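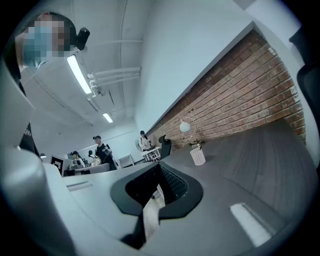
Strip lights, white pipes and the brick wall

2 comments
196 shares

Casting out nines: notes for the Ladham maths evening, 9 March 2019

START
Write 157 × 76 on the board, big, with plenty of space underneath. Let people work it out on paper. No phones yet! Wait for a few answers before saying anything. We want 11,932, but take wrong answers too and write them up next to it, no comment.

Then say: I can throw some of these out without doing the multiplication at all, and in five minutes so can you.

THE TRICK
Add the digits of 157: one and five and seven make 13. Still two digits, so go again: one and three make 4.
Same for 76: seven and six make 13, and down to 4 again. (Lovely that they match. It doesn't matter that they match, and someone will ask.)
Multiply the two small numbers: 16. Add the digits: 7.
Now the answer. 11,932 gives 16, which gives 7. It agrees!

Do this slowly. Last time, at Wustano, I rushed it and lost the back row, and they had to ask me to start over.

If somebody offered 11,922, put that through as well. It comes to 15, so 6. That can't be right, and we know it without redoing a single line.

HAVE A GO
Adding works too. 157 + 196 = 353. The small numbers are 4 and 7, together 11, so 2. And 353 gives 11, so 2.
Let them do 196 × 76 in pairs. Answer is 14,896. Small numbers 7 and 4, product 28, then 10, then 1. The answer's own digits add to 28 as well, so 1.
Go round the room here. Plenty of people will stop at 10 and wonder if that's allowed. One more step and they're home.

WHY IT WORKS (the best bit, leave time for it)
Ask: what do you get if you take 1 away from 10? From 100? From 1,000? You always get a string of nines, and every one of those divides by nine.
So 157 is one hundred, five tens and seven. Split it up as
1 × 99 + 5 × 9 + (1 + 5 + 7)
The first two parts are nines through and through. Drop them, and what's left is the digit sum. So the digit sum and the number leave the same remainder when you divide by nine. That is the whole secret, and I still get a small thrill from it every time I write it up.

Then remainders: if one number is "some nines and 4" and the other is "some nines and 4", their product is "some nines and 16". Draw the rectangle for this if faces look blank. Four pieces, three of them full of nines, and the little one in the corner is 4 × 4. The rectangle goes down much better than brackets.

Careful point: a digit sum of 9 stands for a remainder of 0. You can treat the two as the same thing all the way through.

WHERE IT FAILS
Write 11,392 beside 11,932. Ask if the check will catch it. Give them a moment, this is where the room usually wakes up.
It passes! The digits are the same ones in another order, so the sum is bound to be the same. Swapped digits are one of the easiest slips to make, and this check is blind to them. So a match tells you the answer might be right, and a mismatch tells you something is definitely wrong. Say this twice.

ELEVENS TO THE RESCUE
Start at the right-hand digit and go plus, minus, plus, minus.
157: 7 − 5 + 1 = 3
76: 6 − 7 = −1
Product: −3. Add 11 to get 8.
11,932: 2 − 3 + 9 − 1 + 1 = 8. Agrees.
11,392: 2 − 9 + 3 − 1 + 1 = −4. Add 11 to get 7. Caught!
If they're keen, ask why the signs alternate. Hint: 10 is one less than 11, and 100 is one more than 99.

Two neighbouring digits swapped will always be caught by elevens, so long as the digits are different. Two digits swapped with one in between won't be. Leave that as something to chew on, don't prove it.

IF THERE'S TIME
Subtraction: 196 − 76 = 120. Small numbers 7 − 4 = 3, and 120 gives 3.
Pick a number, jumble its digits, take the smaller from the larger. The result always divides by nine. Let them find out why from what's already on the board.
Someone may ask about sevens. There is a test but it's fiddly, so point them to the Quintana sheet and carry on.

TO BRING
Thick pens, the squared paper, the Quintana sheets, spare copies of the Tonura puzzle for anyone who finishes early. Wipe the board before the elevens but keep 11,932 and 11,392 up.

76 likes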